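Recording Curtain Demonstrations by Remote Control
Gemisley Training Notes, page 7
Updated January 26, 2023

Opening and closing a pair of curtains is a good second task for a new operator. The motion is simple, but the fabric moves every time you touch it, and you have to use both arms together. These notes assume you have already done the block-and-tray task on the Gronlow controllers and know how to clutch in and out.

What you need

A two-arm robot with parallel jaws, homed and warmed up
Head camera and wrist cameras showing live on the operator screen
A window with two light curtain panels that slide freely on their rail
A second person at the stop button

Sheer fabric is easier than heavy fabric. The pinch can be light and the panel follows the hand without much drag. If you have blackout curtains, do those later.

Before you start

Slide both panels by hand a few times. If a hook sticks for you it will stick for the robot, and the arm will keep pulling. Clear the sill. Park the base square to the window and lock the wheels — a base that creeps during an episode makes the whole recording useless.

Set the gripper force to 30 percent in the Bostel panel. The default is 70, and at that setting a loose weave gets snagged. Cap the arm speed at 300 millimeters per second.

Fix the camera exposure by hand. With auto exposure on, the image swings from dark to bright whenever a panel moves across the glass, and the fabric edge is the first thing you lose. Pick a value where you can still see the folds. It does not matter if the sky goes white.

Steps

1. Raise both arms to the ready pose, one in front of each panel, with the grippers near the height of the sill. Look at the head view and then the wrist view before you clutch in.
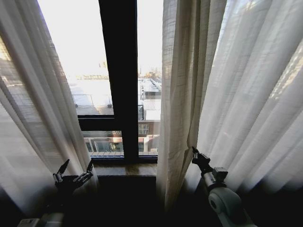
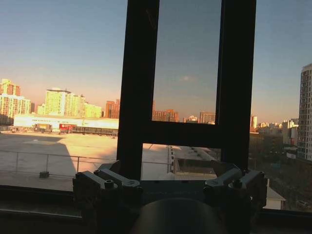

2. Start the recording and hold still for 2 seconds. The trimming script looks for this pause.

3. Bring the right gripper to the inner edge of its panel. Come in from the side with the jaws part open. Aim for the gathered pleats, where there is more cloth to hold.

4. Close the jaws slowly and stop when the cloth starts to pucker. Do the same on the left. Waiting with one hand closed while the other catches up is fine.

5. Move both hands outward to open, or inward to close. Keep the path level. If you pull down, the hooks tilt and bind on the rail.

6. At the end of travel, open the jaws fully and back straight out toward the robot. Most snags happen on the way out, when a thread is still caught on a fingertip. If the cloth follows the hand, stop, go forward a little, and back out again.

7. Return to the ready pose, hold still again, and end the recording.

What to keep

Keep an episode if both panels reached the end and both hands let go cleanly. Keep it also if you missed the first grasp and tried again — mark it "retry" in the Whitlock log. Throw it out if someone walked through, if the base moved, or if you let go of a controller partway.

Change something between episodes. Leave the panels half open, or uneven, or bunched to one side. Record in the morning and again late in the day. In December we did a full set at noon with the curtains reset to the same spot each time, and the trained policy reached for that spot even when the cloth was elsewhere.

Common problems

Jaws close on air. The cloth was pushed away as you approached. Come in slower and from farther to the side.

Fabric slips out halfway. Take a deeper pinch before raising the force.

The wrist view is too dark to use. Check that the exposure setting was saved. It goes back to auto after a restart.

Next page: Tying back a panel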